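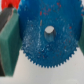
14 July 2021

Continued with the timing cam cards for the old Nandlow knitting machine. The goal is still the same as in May: to get a clean sample of 100 rows in the plain wool without the pattern jumping one stitch to the left.

Yarn today is the gray two-ply from Clellard, second cone. The first cone is finished and I did not note its lot number, which was a mistake. The second cone feels a little more dry in the hand. I rubbed the wax block on it for the first rows and then put the wax disk on the mast, as the manual says.

Sample A. Tension 6, cast on with waste yarn. Good until row 14, then two dropped stitches on the right side, near the edge weight. I moved the weight up and picked up the stitches by hand. After this it went well, but I stopped early, the edge was already ugly and I did not want to measure from it.

Sample B. Tension 7, same needles. Finished all 100 rows. The pattern jumped once only, somewhere after the middle. I did not see it when it happened, I found it when the piece was hanging. The fabric is softer than A and I like it more, but it curls strongly at the bottom.

Washed B in the sink with the Troner soap, no spinning, only pressed in the towel. It is now lying flat on the rack by the window. Please do not pin it. I want to see what it does without pins, and measure it tomorrow when it is fully dry.

About the jump: I think now it is the card and less the carriage. The punched card has a soft corner where it passes the clip, and when I hold it up to the lamp the last column of holes is a little torn. I punched a new one from the blank roll, order number 259 in the drawer. The Nyberg punch is blunt and makes small hairs on the holes. I cleaned them with the needle. We should ask for a new punch or have this one sharpened.

Oiled the needle bed very lightly and ran the carriage empty several times. It was quieter after that. The sponge bar I did not change, it still has some spring, but soon.

For next time:
new card with the same wool, tension 7
write the lot number before starting!!
try the smaller weights at both edges
compare the curl before and after steam

The waste yarn box is almost empty, only red left.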